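4. Comparing two grippers side by side

By now both arms should be bolted down and showing green at the base. I always run this part with the two arms together, one gripper each, because flipping back and forth between tabs of old logs makes my head hurt. Give yourself an afternoon!

4.1 Lay the mat down before anything else and square it to the front edge of the table. The baskets slide on a bare top.

4.2 Put one basket under each arm. I like a small deep-ish load on one side (a roll of tape is great, it's heavy and slippery) and a mix of light toys on the other.

4.3 In the Skevex panel, set the closing force to 200 on both sides. Yes, even if you plan to go higher later.

4.4 Raise both wrists, open the fingers, and jog each gripper until it points straight down over its own basket.

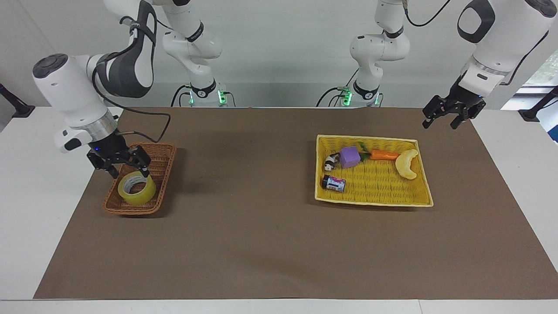
A reader at Pramthorpe wrote in to say that 200 was too weak for tape on their setup, and that they start at 612 and work down. Fair enough - their finger pads are the older Prondard ones, which are a lot smoother than mine. If yours are smooth too, try it their way, but take the foam out first.

4.5 Press Start on one arm only. Let it finish its picks, save the log, then do the other.

4.6 Swap the baskets and repeat. Don't skip the swap! My first comparison had a clear winner until I traded sides, and then it had a different one.

Note: the panel accepts force values up to 1,000. I've never needed anything close to that for toys.

Caution: check the cable slack at the wrist before every run. A loop that looks fine with the arm up can snag on the basket rim on the way down - mine did, twice in one evening.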